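Chamado 148 – teleoperação, tarefa "recolher lixo da mesa de centro"
Projeto: Flistach
Aberto por: Nia Maddocks
Responsável: Finbarr Ó Dubhghaill
Prioridade: alta (treino da política parado até resolver)
Status: resolvido, em observação

Descrição inicial (Nia)

Braço esquerdo solta a lixeira no meio da demonstração. Não é sempre. Operadora com a mão fechada no controle, comando de garra em fechado, e a abertura medida vai subindo devagar até a borda escapar. Quando acontece tenho que descartar o episódio inteiro porque a mão direita já está indo pro próximo item.

Segundo problema, talvez separado: atraso no braço direito na hora de descer no papel. Mexo, espero, o braço vai. Aí corrijo demais e a ponta bate no tampo. Com a garrafa dá pra levar, com papel amassado não dá.

Pedido: ver se é força da garra, rede ou o mapeamento novo do controle. Preciso de 200 demonstrações boas até o fim de junho e desse jeito não chego.

09:40 – Finbarr

Peguei os logs. Comando da garra esquerda ok, constante. Corrente do motor cai depois de uns 5 segundos segurando. Parece limite térmico ou algum modo de economia. Nia, qual perfil de garra está carregado? No Hayes aparece "padrão" mas não confio no que aparece no Hayes.

09:52 – Nia

Perfil padrão mesmo. Não mexi. Quem atualizou foi a Teresa, na semana da mudança de versão.

10:05 – Teresa Noonan

Fui eu. A versão nova do Notetti traz um "hold" reduzido quando o objeto fica parado na garra. Na tarefa de dobrar pano ninguém sentiu falta. Aqui a mão esquerda fica segurando a lixeira o tempo todo, então pega. Dá pra desligar por braço, parametro hold_reduce_left = false. Precisa reiniciar o nó da garra, só salvar não adianta.

10:20 – Finbarr

Desligado na esquerda. Direita deixei como estava, ela pega e solta logo.
Sobre o atraso: medi ida e volta do comando. Pico de 700 ms no direito, esquerdo normal. Mesma rede pros dois, então rede eu descarto por enquanto. Suspeito do filtro de suavização, que é configurado por braço. Nia, manda imagens da tarefa, câmera da cabeça e do punho, quero ver a pose da lixeira em relação à borda da mesa antes de mexer no filtro.

10:48 – Nia

Seguem.

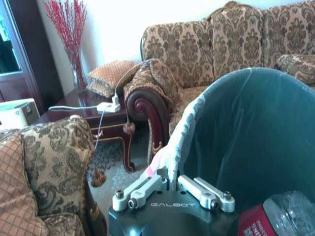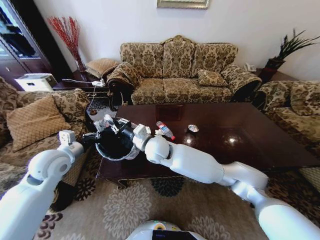
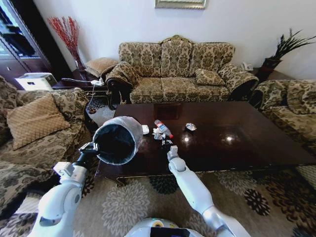
10:55 – Nia

Esqueci de dizer: quando seguro a lixeira mais de lado a carga no punho esquerdo muda bastante, e eu acabo variando a inclinação de um episódio pro outro. Se for pra padronizar me avisem agora, antes de gravar mais. Pra mim é mais fácil deitar a boca pro meu lado quando é papel, mas pra garrafa prefiro mais em pé.

11:10 – Finbarr

Por mim pode variar, a política tem que ver as duas poses. Caoimhe confirma?
Filtro do direito estava com janela muito maior que a do esquerdo. Não sei quem pôs. Voltei pro mesmo valor nos dois. Testa com papel, devagar, sem gravar.

11:31 – Caoimhe Ó Ceallaigh

Confirmo, pode variar a inclinação. Só peço:
– não trocar a inclinação com a mão direita já dentro da boca da lixeira
– abrir a garra direita só depois de passar a borda, senão o modelo aprende a largar por cima
– se o papel escapar, não insistir mais de duas vezes, encerrar o episódio e marcar como falha (marcar, não apagar! falha marcada serve)

E a ordem dos itens é livre. Não começar sempre pela garrafa.

11:50 – Nia

Testei. Direito responde bem, diferença enorme. Peguei papel sem bater no tampo. Papel alumínio escorrega na ponta mas aí é mão minha, não é o sistema. Esquerdo segurou o tempo todo, abertura não subiu.

Um ponto: motor da garra esquerda aparece mais quente no painel agora. Ainda no verde. É esperado sem o hold reduzido?

12:04 – Teresa

Esperado. Sobe e estabiliza. Se passar pro amarelo, larga a lixeira na mesa, braço em repouso, espera voltar. Não desligar o robô com a garra fechada, por favor, da última vez deu trabalho pra recalibrar.

14:15 – Finbarr

Rodou o bloco depois do almoço inteiro sem queda. Deixo registrado o que mudou:
hold_reduce_left = false (era true, veio com a atualização do Notetti)
janela do filtro do braço direito igual à do esquerdo
nó da garra esquerda reiniciado
mapeamento do controle: não mexi, não era isso

Os episódios antigos com queda da lixeira ficam fora do conjunto. Os com atraso no direito, não sei. Caoimhe decide.

14:40 – Caoimhe

Fora também. A correção exagerada da operadora fica gravada como se fosse o jeito certo de descer, prefiro regravar. Kathleen, consegue filtrar pela data da atualização?

15:02 – Kathleen Hegarty

Consigo, mas a etiqueta de versão só entrou no registro depois. Vou cruzar com o histórico do Hayes. Movo pra pasta separada, não apago nada. O pessoal da Londero usa o mesmo perfil de garra na estação deles, alguem avisou?

15:06 – Teresa

Aviso eu.

16:30 – Kathleen

Filtro feito, episódios movidos. Nia, o contador do painel vai cair, é isso mesmo, não abre outro chamado rs

16:33 – Nia

Visto. Retomo a gravação amanhã cedo, com o perfil novo salvo como flistach_lixeira pra não pisar no padrão. Pode passar pra resolvido, se o amarelo aparecer eu reabro neste mesmo número.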